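Share (22) | Comments (0)

CHAPTER 7
Packaging and the Household Waste Stream

Most of what a household buys comes wrapped in something. The wrapping is paid for at the store, carried home, opened, and then dealt with a second time when it goes into a bin. For many years town records treated these as two separate matters. Packaging belonged to trade, and waste belonged to sanitation. This chapter puts them together.

We begin with the town of Pudadton, where Glenys Humphreys and Přemysl Kubíček followed the trash of 121 households through one winter. Each household kept a diary of what it bought and what it threw away. The bags were then sorted by hand at a depot on Skilach Road. The diaries and the bags did not always agree. People were good at remembering large items such as boxes and poor at remembering small ones such as lids, seals, and the trays under cookies. Of the 121 households, 30 stopped keeping the diary before the end of January, and their bags were left out of the final tables.

The study is used throughout Part Two, so it is worth knowing how its categories were set up. A container was counted by its main material. A glass jar with a metal lid was glass. A paper carton with a thin plastic lining was paper, although the local mill could not take it. Humphreys later wrote that she would have given lined cartons a category of their own, and in the tables at the end of this chapter we have done so.

7.1 Why weight can mislead

Waste is usually reported by weight, because trucks are weighed when they enter a landfill or a sorting plant. Weight is easy to measure and hard to argue with. It says little about how full a bin is. A week of newspapers may weigh more than a month of empty bottles and take up far less room. A town that plans its collections by weight alone will find that bins overflow in some streets and go out half empty in others.

Pudadton ran into this problem when it moved to smaller trucks. The trucks were well within their weight limit and still had to return to the depot before the route was finished. Branwen Wogan, then the route supervisor, began recording volume along with weight, and the routes were redrawn the following year.

7.2 Bottles and the deposit question
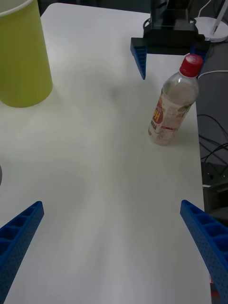

A deposit is a small sum added to the price of a drink and paid back when the empty container is returned. The idea is older than the plastic bottle. Breweries and dairies used it for glass, which they washed and filled again. When one-way containers became common, many sellers dropped the deposit, and the cost of collection passed to the towns.

In the district of Jidum, a deposit was brought back after a long public argument. Shopkeepers objected to the storage space it required. Efa Lewis, whose report we quote in Section 7.4, interviewed 71 of them before the change and again a year later. Storage was still the main complaint in the second round, but fewer of the owners wanted the deposit removed. Several had noticed that people returning empties also bought something before they left.

Before reading on, look through your own trash for one day and write down each container, its main material, and any second material attached to it. Keep the list. You will need it for the exercises on sorting in Section 7.3.

Text revised 14/03/2019 by Fernanda Torres

Contact | Copyright Woldegiorgis Educational | Back to top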